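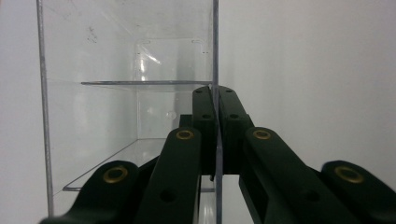 Type Specimens Need Better Locality Data
06/07/2024

A fossil mammal name is only as useful as the specimen that carries it, and a specimen is only as useful as the record of where it came out of the ground. Taxonomic journals enforce the first condition strictly. They are lax about the second.

Consider the Hevarar cave deposit. The holotype of its small wombat relative is a left dentary with the premolar and three molars in place. The description gives 14 measurements of the teeth and a single line of locality data: "Hevarar, lower fill." The lower fill has five recognisable units, separated by flowstone. Two of them contain reworked bone from higher in the section. A reader cannot establish which unit produced the dentary, and the paratypes are no better documented.

The usual defence is that the material was collected decades ago and the field books are lost. That excuses the old labels. It does not excuse publishing a new name on them when comparable jaws have been recovered in place at Mamura, 80 kilometres to the south, with unit, depth and sediment sample recorded for each. A better holotype was available.

Muammer Güler has argued in correspondence that morphology alone is sufficient to diagnose a species, and that stratigraphy is a separate problem. As a reading of the Code he is correct. Article 76 treats the type locality as a matter of record and sets no standard of precision. My objection is practical. In lineages where molar size changes through a section, an unplaced holotype cannot be assigned to either end of the trend, and the name becomes unusable for anything except itself. The Eder possum has been in that state since its description.

I would ask editors for a modest rule. Any new fossil mammal species should be accompanied by the depth of the holotype to within 10 centimetres, or by an explicit statement that the depth is unknown and an account of what was done to recover it. Sediment adhering to the bone should be sampled before preparation. The Rollisar collection already does this as routine, and its catalogue entries run to one extra line.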